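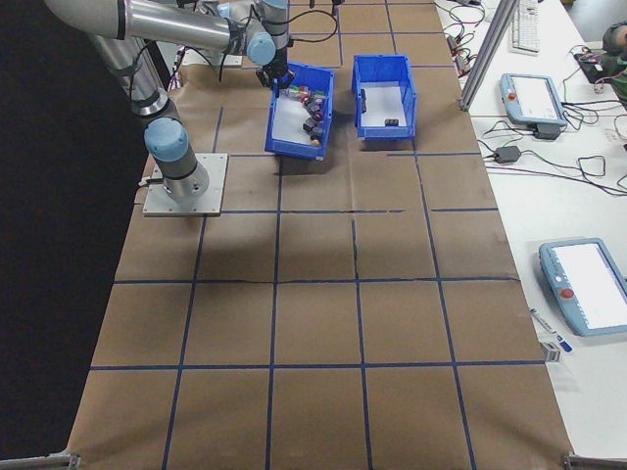 Robot arm over the left parts bin.

July 14, 2021

My renter's policy came up for renewal in February, and I finally read the endorsement pages. Brastside had moved me from replacement cost to actual cash value on personal property. The premium dropped by $9 a month. The change was on page 46 of the packet, under "Coverage Updates."

Actual cash value means the insurer pays what the item was worth on the day of the loss, less depreciation. Under the Brastside schedule a laptop loses value each year until it reaches a floor. Mine is past the floor.

I called and got Trudy Maihi in policy service. She confirmed that replacement cost was still offered - it has to be requested in writing within two billing cycles of renewal. I sent the form the same day. The old wording was back in the next set of documents, along with the old premium and a $100 increase in the deductible that I had not asked for.

I also got a quote from Sheehan. Their form pays cash value first and the rest after you send in receipts. Still comparing the theft limits.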